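Patricio Maldonado
17/08/2020

Maintenance notes on the charger cell, for anyone who has to take it over. One arm, one parallel gripper, one wrist camera, a table full of charging gear. The task is plugging and unplugging. Most of the faults are dull, and most of them are the same three faults. 1/

Names first, so the log makes sense. The arm controller is Zukden. The task software is Etumik. Brostodov is the cell itself, table included. If a ticket says "Brostodov down" and nothing else, send it back.

Power-up order: controller, then gripper, then camera. Wait for the gripper to home before you start Etumik. Start it early and it reads the finger position as zero with the fingers wide open, and every grasp after that is wrong by the full stroke.

Finger check at the start of each shift. Close on the feeler gauge, read the gap, open, repeat. I allow 2 tenths of a millimeter between readings. More than that and one of the finger screws has backed out. It's usually the left one.

Thread locker on those screws, medium strength. Someone used the permanent kind in the spring and I had to heat the finger to get it off. Please don't.

The camera housing is printed and it creeps. Not much, but the mount warms up over a long run and the view tilts. Snug the screws by hand, quarter turn past contact, stop. Overtighten and you crack the boss, and then you're printing another one.
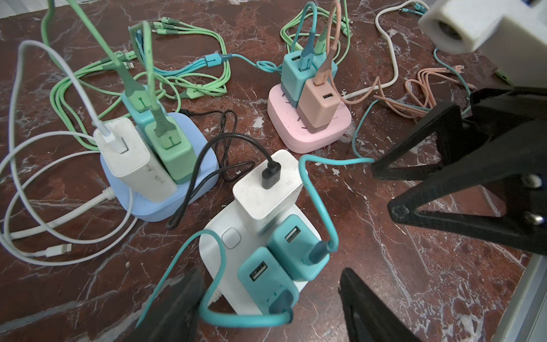

Cable slack is the next thing. A USB plug pulled at an angle loads the port sideways, and the wrist sees that as a stall. Etumik then retries at higher force. I turned the retry off. One attempt, then stop and hold position.

Approach speed for the last stretch is 46 percent of what it shipped with. Slower than that gained nothing on insertion and cost cycle time. Faster and the plug skates across the face of the charger.

Force limit on insertion: leave it alone. If plugs aren't seating, the cause is alignment. Recalibrate the camera to the wrist before touching any limit. Same target board, same lighting, blinds down.

Recalibration interval is 100 hours of arm time or any contact fault, whichever comes first. The hour counter is on the second page of the Zukden menu. It doesn't reset itself when you finish. Hold the key until the display blinks.

Polished stone is a poor background under overhead light. Glare fooled the plug detector for a week before I dropped the exposure and moved the lamp off axis. If detections start landing on bare tabletop, check the lamp first - it swings when people bump the bench.

Fault 227 is the one you'll see most. It means the gripper lost its supply for an instant. Look at the connector behind the wrist, on the inside of the bend. The wire fatigues there. Replace the whole lead; splices last a few days.

Spare leads are in the Ocampo cabinet, second drawer, next to the finger pads. Write down what you take. Next order goes in during September.

Still open: an intermittent camera dropout at full wrist rotation. I suspect the same bend, different wire. New strain relief goes on tomorrow and I'll add the result to this thread.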